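Print
E-mail

Caring for a Light Wood Tabletop

A pale wood table needs less work than most people give it. The surface shows dust less than a dark one does, but it shows yellowing, water rings and ink far more. What follows covers routine cleaning, small repairs and a fresh coat of finish on a table that gets daily use.

What you need

Two soft cotton cloths
Mild dish soap
A bucket of lukewarm water
Sanding sponge, fine
Clear matte finish, water-based
A foam brush or a short-nap roller

I use Kivari matte on my own table. Any clear water-based finish will do if the label says non-yellowing. Oil-based finishes turn pale wood amber within a year or two, and the only way back is to sand.

1. Find out what finish is on the table

Put a drop of water on a spot near the edge and wait a few minutes. If it beads, the finish is sound and cleaning is all you need. If it soaks in and leaves a dark spot, the finish has worn through there. Try this in several places — the area in front of each chair usually wears first.

2. Clean the surface

Clear the table. Mix a small squirt of dish soap into the water, wring the cloth out well, and wipe along the grain. Go over it again with a cloth rinsed in plain water, then dry it right away. Do not spray cleaner directly onto the wood, and keep ammonia and vinegar off it.

3. Check the grain in good light

Once the table is dry, look across it from a low angle with a window or lamp on the far side. Scratches that run across the grain stand out, while those that follow it may not need any attention. Get the direction of the grain clear in your mind before you pick up the sanding sponge. On a light top the lines can be faint, only a little darker than the wood around them.
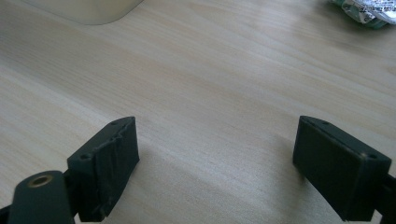
4. Sand lightly

Sand with the grain in long, even strokes. Press no harder than you would to wipe up a spill. The aim is to dull the old finish so the new coat can grip, and a table for six takes around 14 minutes. Stop if you see bare wood coming through a veneer. Vacuum up the dust and wipe with a barely damp cloth.

5. Apply the finish

Stir the can slowly. Shaking puts bubbles in the finish, and they dry as small craters. Brush on a thin coat along the grain, working from one end to the other, and leave it alone once it starts to set. Let it dry as long as the label says, sand very lightly, and put on the next coat. For a kitchen table I put on 3 coats.

6. Let it cure

Dry to the touch is not the same as cured. Keep hot dishes and wet glasses off the table for a full week. Felt pads under lamps and bowls are fine after the first two days — rubber feet are not, because they can stick and leave a mark.

White rings

A white ring is moisture caught in the finish. Lay a dry cotton cloth over it and pass a warm iron across for a few seconds with the steam off. Lift the cloth and check. Repeat if needed. A black ring has gone into the wood and will need sanding.

Text by Volodymyr Semeniuk

Print this page
E-mail this page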